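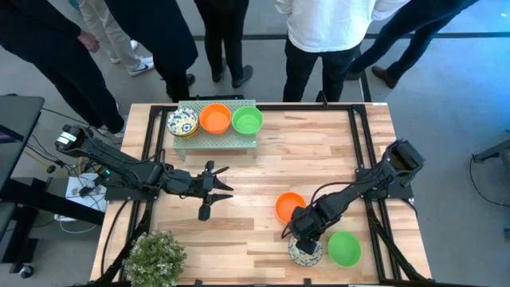 Idix Table Shelf — sage

Low perforated shelf for plates and bowls. Stands on the table or the worktop, short legs, dotted top. Pale sage green.

In stock. Usually sent out in 2 working days. Collection from the Stokberg shop also possible, please wait for the text before you set off.

What it's for

Getting the everyday crockery up off the surface and in one place. One row — plates at one end, bowls next to them. Things stay where you can see them and reach them, no cupboard door in the way. Good for small kitchens, holiday lets, staff rooms, anywhere people keep asking where the bowls live.

Space underneath is low. Fine for a folded tea towel, place mats, a thin chopping board if yours is thin enough. Not for mugs.

The holes let air round the bottom of things, so you can put a bowl down that's not bone dry and it won't sit in a ring of water. It is NOT a draining rack though, there's no tray. Shake things off first or put a cloth under.

Colour

Sage only for now. It's a pale sage, more grey than mint on some screens and the other way round on others. If colour matters to you ask for a swatch, we post them free. The cream is discontinued, please stop asking, we did look in the back.

Sits nicely on pale wood. Also on white. We weren't sure about it on black granite but a customer sent it back for a different reason and said the colour was the best bit, so there you go.

What fits

Dinner plates in a stack, flat, at either end. A big plate will hang over the edge a bit, that's normal and doesn't matter so long as most of the stack is over the legs. Don't balance it.

Cereal and salad bowls singly or stacked. Two side by side with a stack of plates makes a full row, rims more or less touching. If you want more than that buy 2 shelves and put them end to end, they line up.

Heavy stoneware — keep the stack short. Cast iron no.

Shown with

Patterned plates, white with blue and yellow flowers. These are the Narnis plate, sold singly. Pattern is printed so it varies a little from plate to plate.

Plastic bowls in orange and bright green. Tan range. Light, stack well, good for children and for outdoors. Sold singly, any mix of colours, just put it in the order notes. The green is properly green. 

Plant not included. Plates and bowls not included either, the price at the top is for the shelf only. We do get asked.

Putting it together

Legs push in. No tools. Turn the top upside down on a towel, push each leg in til it stops, turn it back over. If it rocks, one leg isn't home — press down on that corner. Check the table's level before you email us.

Don't glue the legs. They come out again for storing flat and if you glue them we can't swap one.

Cleaning

Warm water, washing up liquid, soft cloth. Old toothbrush for the holes if something's gone in them. Dry it after. No scourers, no bleach, no oven cleaner (yes, someone did).

Keep it away from the hob. Not for the dishwasher, the finish goes dull.

Crumbs fall through, so lift it up now and then and wipe beneath. Don't drag it about on a wooden table, lift it. There are little pads in the bag for the feet, stick them on before first use. They're easy to miss as they're in the same bag as the legs, so look before you throw the packaging out.

Delivery

Goes flat in a card box. Small parcel rate. If you order it together with Narnis plates everything goes in the larger box and takes a day longer as we wrap plates one by one. Tan bowls don't slow anything down.

Broken plate on arrival — send a photo of the plate and of the box, both please, we'll send another. Keep the box until it's sorted.

Returns

Unused, in the box, with all legs and the pads not stuck on. Return postage is yours unless it's faulty. Swatches don't need to come back.

Spare parts

Legs, single. Pads, sheet. Both under Spares, or ask at the counter in Stokberg. Legs from the old July batch are a slightly different fit, so tell us if yours is one of those — there's a J stamped on the underside of the top.

Page updated Oct 23, 2019. Stock figure updates overnight so it may be a bit behind, ring if your making a special trip.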